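Clarby Journeys - read me first

Hello! I put this little dataset together because I kept losing track of who went where. It covers 185 trips made by fur traders, surveyors and the odd lost missionary, all typed up by me from old printed journals. 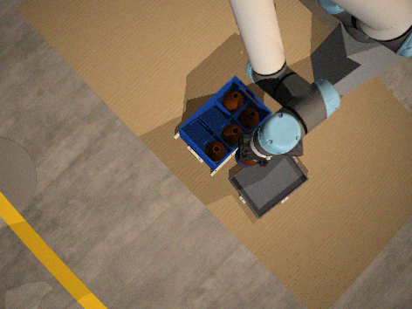
Simulated arm over a ribbed mat, concrete floor behind.

What's in the folder:

trips.csv - one row per trip, 13 columns
people.csv - 175 travellers, with spellings as I found them
notes.txt - my grumbles, mostly about river names

Ó Flaithearta appears under four spellings (sorry!) and I've left them all in, so join on the id column and you'll be fine. 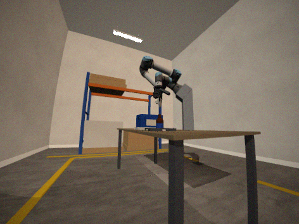
Dates are the weak spot. If a journal only says "early June" then the day is blank, and please don't fill it in. Distances are in miles, as the writers guessed them.

Use it for whatever you like, just mention Clarby. Fixes are welcome - I usually get to them in the evening.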